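Small Habits of the Workroom

Since October I am renting a desk in the Pletine building, and I share the room with Abundio Tovar, who repairs camera straps and bags. My rent is low because I promised to take care of the trash. I did not think that this would become a subject for my blog, but three readers asked how we keep a carpeted room clean, so I will try to answer.

First, the bags. In the town where I grew up we never bought special bags for the wastebasket. We used the ones from the grocery store, and I still do the same. My mother folded them into small triangles and kept them in a drawer. I tried this also, but the triangles open by themselves and after one month the drawer does not close.

So now we use the wall. A small hook and a black clip are enough, and I can take a bag with one hand. 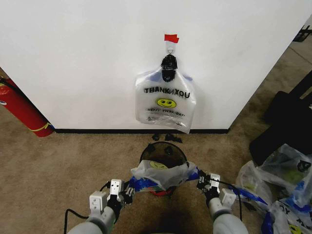 The bag corner, with the smiley face that wishes us a happy day.

Our basket is the round mesh kind. It is light and easy to move, but very small crumbs can go through the holes, so I always put a bag inside. I pull the handles over the rim and press the air out with my hand. If the bag is too wide, I make a knot on one side.

The carpet needs more patience. Little black bits collect near the baseboard, and the broom only pushes them deeper. I pick up the big ones with my fingers and vacuum the others before lunch. It takes me 2 minutes.

Abundio would like to have a basket with a lid. I am against it, but we will discuss it again when the Mulora store has its sale.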